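A Place for Everything: Why Workshops Put Tape on Tables and Floors

Think about the lines in a parking lot. They are only paint, but they tell every driver where a car should go. Many workshops and warehouses use the same idea indoors. Their lines are often made of tape.

What is floor tape?

Floor tape is wide, sticky tape made to be walked on and rolled over. It comes in many colors. Yellow is a common choice. It is easy to see, even on a dark floor.

A person sticks the tape down in the shape of a rectangle. The rectangle is the "home" of one thing, such as a cart. When the cart is away, the empty rectangle shows where it has to come back to. When the cart is home, the lines help people see if it is parked straight.

Why do carts need a parking spot?

Carts have small wheels called casters. A caster can turn in any direction, so the cart is easy to steer. It can also end up anywhere. A cart left in a walkway can trip someone or block a door.

The parts storeroom in Wadton has 54 carts. Each one has its own taped spot. At the end of the day, a worker can walk down the aisle and see which spots are still empty.

What about crates?

Crates hold small parts. Slots in the sides make a crate lighter and let air through. A label on the front can tell you what belongs inside. Crates of the same kind can be stacked, and this saves space. The storeroom has 420 of them, so the labels matter a lot.

Why tape a table?

A work table gets messy fast. Tape can divide the top into zones. One zone might be for the part you are working on. Tools can go in another.

A wheel cover is a good example of a part. It is the round piece that fits over the middle of a car's wheel. Metal clips along the edge can help hold it on.

Old tape gets worn and frayed. Then it is time to peel it off and put down a new strip.

Try it at home

Use 5 strips of painter's tape on your desk. Make a box with four of them. Use the last one to split the box in two. Pick one thing to live in each half, and put both back every night for 7 days.

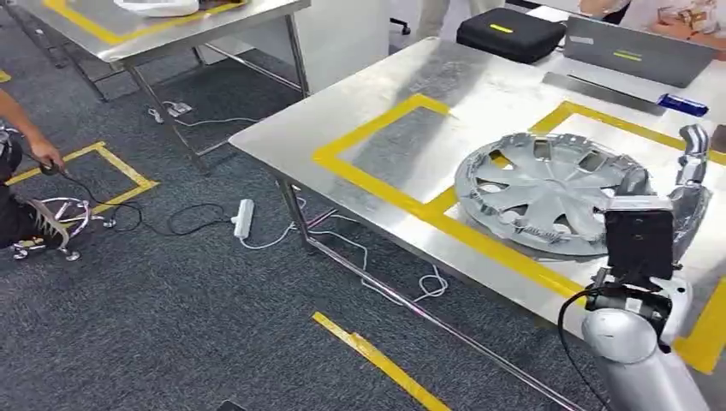
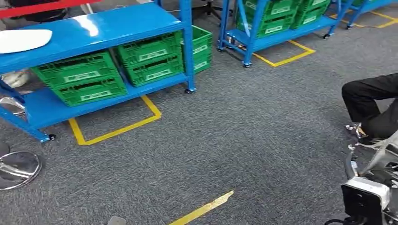 Yellow tape marks out spaces on a steel table (first picture) and on a carpeted floor (second picture).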